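The woman who fixes other people's letters

5 min read
Print | E-mail

I met Faith Kariuki in the back room of the Pretham library one afternoon in March, and she had already poured me tea before I found my notebook. Faith writes letters for people. Complaints, apologies, a note to a sister you haven't talked to since the wedding, whatever you've been putting off!

"They come in with a speech," she told me. "I let them give the whole speech. Then I ask what they want the other person to do when they put the letter down, and it goes very quiet."

She started with landlords (her own, to begin with) and has now finished 213 letters, all written out in longhand first.

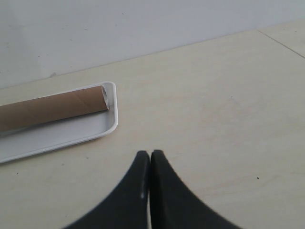
I asked if she ever says no to anyone. "Twice. Both were love letters, and both people wanted me to do the loving part too." She laughed so hard at this that I had to wait a minute before my next question.

Her rule is one page, and if you bring her five she'll read every word and hand you back a paragraph. I tried her on my long fight with Plurnon over a dishwasher. She crossed out my first three sentences, then the word "disgusted," and I have to say it was a much better letter.

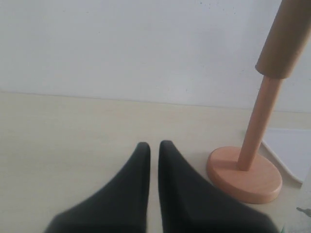 What she keeps

Nothing, mostly. The drafts go home with whoever asked for them. "I'd be a terrible gossip if I had them in a drawer," she said. She does remember the endings though, and her favorite was a man who signed off to his brother with "the boat is still half yours."

Comments (3)

Capucine Hoarau: She wrote to my insurance company for me. 500 dollars back and I didn't have to yell at anyone!

tillyb: Does she do thank you notes? I'm 2 years behind.

Marsh Road Reader: The boat line got me.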